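Making seitan "chicken" pieces on the stovetop

Most recipes for homemade vegan chicken ask for a dozen ingredients and a food processor. This one needs a bowl, a pot and a steady simmer. It makes enough for two dinners for four people, and the pieces freeze well.

I've made this most weeks since the Trindley brand pieces disappeared from our supermarket.
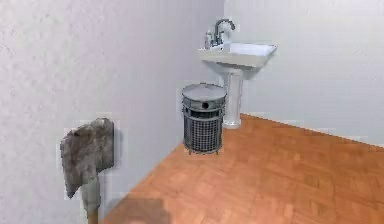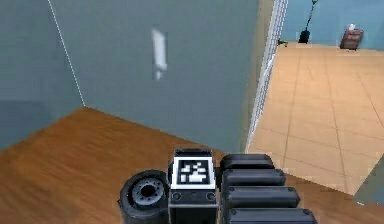
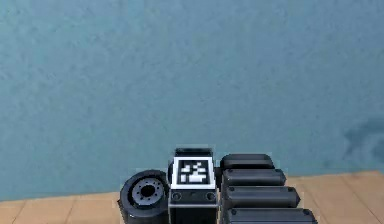
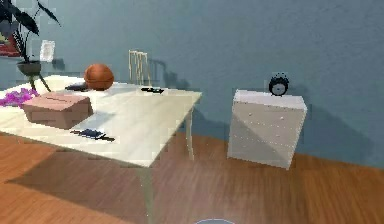 What you need

For the dough:
400 g vital wheat gluten (also sold as gluten flour)
4 tablespoons chickpea flour
3 tablespoons nutritional yeast
2 teaspoons onion powder
1 teaspoon garlic powder
1 teaspoon salt
1 tablespoon white miso
2 tablespoons neutral oil
450 ml cold water, plus a splash more if needed

For the broth:
2 litres water
2 vegetable stock cubes
1 tablespoon soy sauce
2 bay leaves
1 onion, cut in half, skin on

Plain bread flour won't work in place of the gluten. It has far too much starch and you'll end up with dumplings. The chickpea flour can be swapped for white bean flour, but don't leave it out or the result will be rubbery.

Step 1: Mix

Whisk the dry ingredients together in your largest bowl and get rid of any lumps in the yeast. In a jug, stir the miso into a little of the water until it's smooth, then add the oil and the rest of the water.

Pour the wet mixture in all at once and stir straight away with a fork. It comes together in seconds. If there's dry powder left at the bottom, add water a tablespoon at a time. The dough should feel spongy and a bit damp, and it will look lumpy at this point.

Step 2: Knead and rest

Knead for three minutes, folding the dough over itself in the same direction each time. This gives you long strands, so the cooked pieces pull apart more like meat. If you knead for ten minutes you'll get something very chewy. Some people like that. I don't.

Cover the bowl and rest the dough for 30 minutes. It will be much easier to stretch afterwards.

Step 3: Twist and cut

Cut the dough into four strips. Stretch each one as long as it will go, twist it several times and tie it in a loose knot. If it springs back, leave it for five minutes and try again. Leave the knots whole for now — they get sliced or torn once they're cooked.

Step 4: Simmer

Bring the broth to a boil in a wide pot with a lid, then turn it right down before adding the knots. They'll swell to nearly double, so don't crowd them.

Simmer with the lid ajar for 50 minutes, turning the knots halfway through. You want a bubble breaking the surface every second or two. A hard boil makes the seitan puffy and full of holes, and it can't be fixed later. On my stove the lowest setting on the small burner is right. On an electric element you may need to slide the pot partly off.

Step 5: Cool

Turn off the heat and let everything cool in the pot. Move the knots to a container, strain enough broth over to cover them, and refrigerate overnight. You can eat them the same day, but the texture is softer and the flavour is a bit floury.

Step 6: Brown

Tear the cold knots into bite-sized pieces and squeeze each one gently over the sink. Pat them dry with a tea towel. Fry in a little oil over medium-high heat until the edges are golden, six to eight minutes. Add any sauce at the very end or it will burn before the seitan colours.

Storing

In the broth: five days in the fridge.
In the freezer: three months, drained, in a flat bag. Thaw overnight before frying.

The leftover broth makes a decent gravy. Taste it before you add any salt.

If something goes wrong

Bitter taste: usually old gluten flour. Smell the bag before you start.
Mushy outside: the dough was too wet, or the broth was boiling.
Tough all the way through: too much kneading, or not enough chickpea flour.
Bland: double the miso next time and add a teaspoon of poultry seasoning. Most brands of that are only herbs, but check the label.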